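Trademlow Folding Canvas Bin, Large: Review After One Winter

I bought two of these in September for the hall closet. The old plastic tubs had cracked at the handles, and I wanted something that would fold flat when it wasn't in use. The Trademlow bins come in a two-pack from Perkinari, and mine showed up in four days.

Setup is simple. You open the bin, push the stiff bottom panel down until it sits flat, and pull the sides up. The bottom panel was curled at one end on the first bin. I left a stack of cookbooks on it overnight and it has been fine since.

Size: the box says 17 inches wide and 14 inches deep. Mine measured a little under that on the inside. If your shelf is tight, leave some room, as the sides bow out when the bin is full. One holds a queen blanket and two sweaters. Two queen blankets will not fit, whatever the label says.

The sides stand up on their own when there is something inside. Empty, they lean. I don't mind this but my sister has the Ruggiero bins, which have wire in the rim, and those keep their shape better. They also cost twice as much and don't fold.

Cleaning is the weak point. The label says spot clean only, and on white fabric you will be doing it often. Dish soap and a damp cloth took out a coffee drip. A rust mark from the closet rod is still there. If you have the choice, get the gray.

Stitching has held up well. One seam had a loose thread that I trimmed, and it hasn't come apart. The handles are sewn on with a single row, so I carry a full bin from underneath — I wouldn't trust them with books.

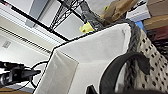

Can you stack them?

Only when they are full, and only two high. The one on the bottom starts to sag after a week or so, and there is no lid to spread the weight.

Perkinari's return window is short, so check the bottom panels when you open the box. I paid the regular price and would buy them again for blankets and winter clothes. For toys or anything heavy I'd look at something with a frame.

Four stars out of five.

Posted from Flerkville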